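Notebook, Ralbridge workshop, January
Glaze tests, tin white over the dark clay

Opened the kiln at 4 in the afternoon, a bit earlier than I wanted. Inside temperature was 90 by the small meter, so I used gloves. Ha-rang helped to carry the shelves.

Of the six tiles, 2 are good. The others have pinholes, mostly at the corners where I dipped two times. I think the bucket was too thick. Rosalie measured it after and she found it heavier than the recipe says, so the next batch gets more water before anything else is changed. Please do not use the old bucket – I wrote its number, 353, on the lid.

Wullon clay shrinks more than the Sanance one. I knew this already but I did not write it in December, and then I cut the tiles by the old template again. The template is now in the drawer with a cross on it.

Question for Sixten: was the slow part of the firing really slow? The curve on paper looks steeper than what we agreed. If you changed it, write it here, I am not angry.

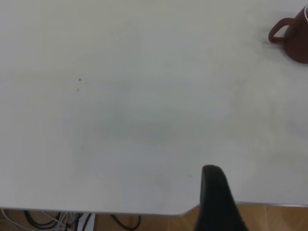
Colour is the harder matter for me. I want a red-brown that stays warm under the white, and our iron slip always goes to grey or to liver. The mug on the pale table is closer to what I mean, a dark burgundy-brown on the body and the handle a little more to maroon. Olga says to try less iron and a thicker coat. I will make three strips with the slip from her jar and one with ours, same clay, same shelf, and leave the white off half of each strip.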